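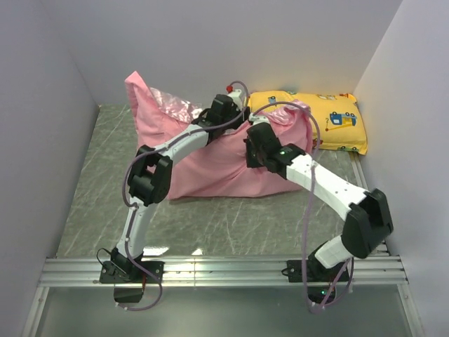 When does the new linen contract for the guest house start, and who signs off on the first delivery?
The contract with Sirex starts in September. Pichit Panyasiri signs off on the first delivery after the intake check under item 3.

3 min read · 2 comments · 0 shares

Plarnell Guest House – Operations Meeting
Minutes, 16 July 2021

Chair: Pichit Panyasiri
Also present: front desk, housekeeping, maintenance, accounts
Apologies: night desk

1. Previous minutes
Accepted with one correction. The boiler service was booked under the Trilden agreement, not paid for separately. Accounts has amended the entry.

2. Linen supply
Two bids were received. Chantharasri quoted the lower price per piece but required a minimum order of 310 pieces per collection. Present volume does not reach that outside peak weeks. Sirex set no minimum and collects twice a week.
Housekeeping asked whether the Sirex rate covers stain treatment. Accounts confirmed that it covers standard treatment only – wine and ink are charged per piece.
Decision: accept the Sirex bid for one year. Notice period is 56 days on either side.
Action: accounts to return the signed copy and file the Chantharasri bid.

3. Intake check
Pillowcases from the last supplier came back in mixed sizes and were shelved without sorting. Housekeeping proposed a check at the point of delivery. Each bundle is to be opened, matched against the docket and sorted by size before it goes to the linen room. Pieces with open seams are bagged separately and returned with the next collection.
Front desk objected to deliveries being sorted in the back hall during checkout. Agreed that Sirex will be asked to deliver after noon.
Action: housekeeping to write the check sheet. Pichit Panyasiri to sign the first one.

4. Linen room shelving
Maintenance reported that the lower shelf brackets on the north side have pulled out of the wall. The plaster will not hold the same fixings again. Two options were discussed: longer anchors in the present position, or freestanding racks. Racks were preferred but the door clearance has not been measured.
Action: maintenance to measure and report. Lower shelves not to be loaded until then.

5. Dryer vent
Cleaned. Airflow is back within the range given in the manual. Next cleaning to be entered in the maintenance log by date – the entry has been missing twice.

6. Other business
Room 3 remains out of service pending the window latch. Part on order.
Key cabinet codes to be changed when the seasonal staff leave.

Next meeting: September, date to be posted at the front desk.

2 comments
Sign up for the Plarnell newsletter. You can unsubscribe at any time.
This site uses cookies. Accept | Settings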